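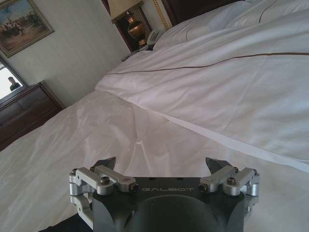 Week 3 handout: Working in furnished rooms

Course: Good Practice for Mobile Manipulation, Condgate campus
Handed out Oct 18, 2022

Okay, so last week we did fences, light curtains and all the lovely clear-cut stuff you get when a robot lives in a cage. This week we're in bedrooms, and I'll warn you now that the rules get a lot mushier. I typed these notes up from my lecture and added the bits I forgot to say (there were a few, sorry!), so please read them even if you were in the room.

Most of what I'm giving you comes out of the Tusimness practice sheet, which we use as our house rules on this course. It isn't a law and it isn't a published standard. It's a list of things a group of people agreed to do the same way, and you'll be marked on whether you can follow it and argue with it. Where a real standard or a local law says something stricter, the stricter one wins, always.

1. Before the arm moves

Walk the room first, and do it with your hands in your pockets. You want to know what breaks, what tips, and what has a cord on it. Lamps and telephones on a nightstand are the classic problem, close enough to the pillows that an arm working at the head of the bed can get to them with an elbow while the gripper is minding its own business. People plan for the fingertips and forget the rest of the arm. I've done it myself, more than once.

Then you draw the keep-out zones. Our sheet asks for these at a minimum:

Anything made of glass or ceramic, plus 5 inches on every side
Anything on the wall that has a frame
Any cord, along its whole length
The doorway, so a person can always get out

Put the zones in the software and also write them on the run sheet. Yes, both! The run sheet is what the next person reads when you've gone home.

Mirrors deserve their own paragraph. A depth sensor can look into a mirror and report a whole extra room back there, with furniture and sometimes a person in it. So mark every mirror as a solid wall before you start. And if your person detector fires on a reflection, let it stop the arm. I know it's annoying. I would much prefer a hundred silly stops to a team that gets into the habit of clearing the alarm without turning around to look. 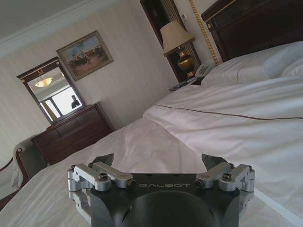 2. People in the room

The sheet allows 2 people in a bedroom while the arm is live, one operator and one spotter. The spotter holds the stop button and does nothing else. No phone, no note taking, no straightening the pillows.

The thing I get asked every single year is where the spotter should stand. You want a spot where you can see the gripper and the operator together, with a clear path behind you. Near the window is often tempting (nice light, out of the way), but check what's between you and the door first. In plenty of hotel rooms that's a bed on one side and an armchair on the other, and if the arm does something odd you're stuck there watching it.

If a third person comes in, the arm pauses. It doesn't matter if they're only dropping off a key. Pause, say hello, find out what they need, and start again from the top of the checklist when they've left. Back in September we let that one slide at the Plestton site and spent the rest of the afternoon working out which runs we could still use.

3. Soft things on soft things

Now the fun part. Cloth on a bed is hard for boring reasons. The bed gives when you press it, so your contact height is a guess. The sheet under the item is also cloth, so a pinch that goes a touch too deep takes hold of both. And the fold you planned your grasp on can shift if anything tugs the bedding.

What the sheet says, in my words:

Go for a raised edge or a folded tip if there is one. Don't dig into the flat middle.
Come in with the fingers open and stop above the fabric before closing.
Cap the downward push. We use 5 newtons in class, and you don't raise it without asking me.
Lift a little, stop, and look. If the bedding is coming up too, open and start over.
Treat any garment as somebody's property until you've been told otherwise.
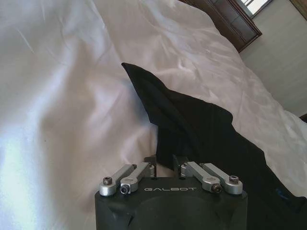
One comment on the draft of these notes, left without a name, said the stop-and-look step is a waste of time once the grasp detector is good enough, and that it should be optional for experienced teams. I went back and forth on this. The detector tells you something is between the fingers. It doesn't tell you whether it's one layer or two, and with a duvet two layers can mean dragging the whole lot toward the edge of the bed along with whatever is lying on it. So for this course the step stays. If you want to make the case for dropping it, write it up for the assignment, and bring numbers!

The same comment asked for a written limit on retries, and there I gave in right away. It's 3 tries on one item, then a human picks it up and you log why. Endless retries are how you end up with stretched seams.

4. Holding and letting go

Once the item is in the fingers, the rules are about where it may travel. Keep the carry low and slow. Don't swing it over a lamp, a socket or a person, even if the path planner thinks that's the shortest way (it will). Watch for bits that hang down, too, because the planner probably thinks your item is a neat little box and a sleeve doesn't care what the planner thinks.

If the power drops or someone hits stop, the gripper should keep its hold by default. With a light cloth you may choose to release, but decide before the run and write it down.
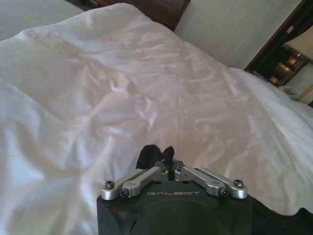

Fig. 4. Black fabric held between the fingers, white duvet behind.

5. What goes in the log

Keep it short or you won't do it. Room, who was operator and who was spotter, the zones you set, the force cap, every stop and the cause. If a camera was recording, note whether it could see a guest's belongings, papers or a reflection of anyone in the room, and flag those clips so they can be checked before they're shared. The Amin log template has a box for each of these, and it fits on one page.

For next time

Read sections 2 and 4 of the practice sheet and pick one rule you think is wrong or badly worded. Write 40 lines on how you'd change it and what could go wrong if you did. Bring it on paper, please, we'll be swapping them. And if you're signed up for a lab slot, closed shoes and no dangling lanyards.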